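Brultier 2602 oil radiator, review after one winter half
January 21, 2018

I bought this radiator in September, when the central heating in our building was still off and the mornings were already unpleasant. I paid over 400 zloty at Marciniak, a small shop near the station. Before it I had a Dorville fan heater for many years, so I compare mostly with that one.

The first thing to say is that the Brultier is slow. From cold it needs a good half hour before you feel anything across the room. The Dorville gave warm air in one minute, but it stopped giving it also in one minute, and it made a noise like a hair dryer. With the oil radiator I can listen to the radio quietly, and when I switch it off it stays warm while I finish my tea. 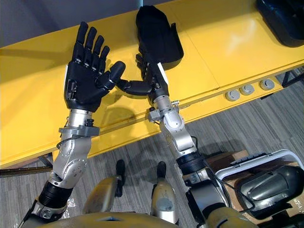
Is it strong enough for a normal room?

For a room of 20 square meters with one outside wall, it is enough on the middle setting. With old windows you will probably need the highest one.

The thermostat is a simple knob with numbers from one to six. The numbers are not degrees, and the manual does not explain them, so you have to find your own position. Mine is a little below four. It clicks when it turns on and off – not loud, but in a bedroom you will hear it.

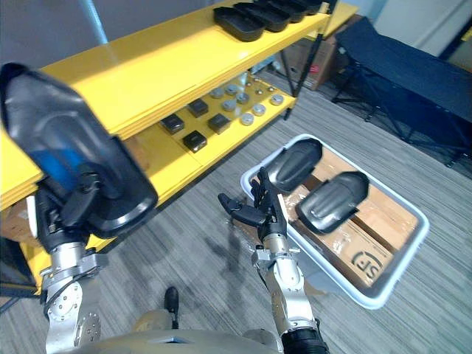

Cyprian Ziółkowski wrote to me that his clicks much more than mine, and that it became better when he moved it away from the curtain. He also thinks the cable is too short, and here I agree with him completely. It works on 230 volts with the usual plug, but the maker says not to use an extension cord, so the place of your socket decides where the heater will stand.

The wheels come separately and you must screw them in with the radiator upside down. One wing nut was missing from my box. Marciniak gave me another one from an Ostar heater and it fits well.

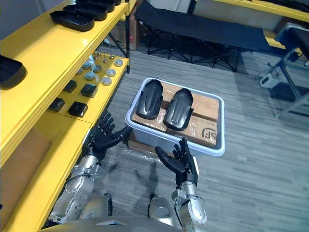

On a smooth floor the wheels roll nicely, but over a door sill you have to lift, and it is heavy. The handle is good, wide enough for my hand in a winter glove. Dust goes between the fins and I clean it with a bottle brush. The smell of new paint was there for the first two evenings – open the window then.

I would buy it again for a room where I sit long. For the bathroom I keep the Dorville.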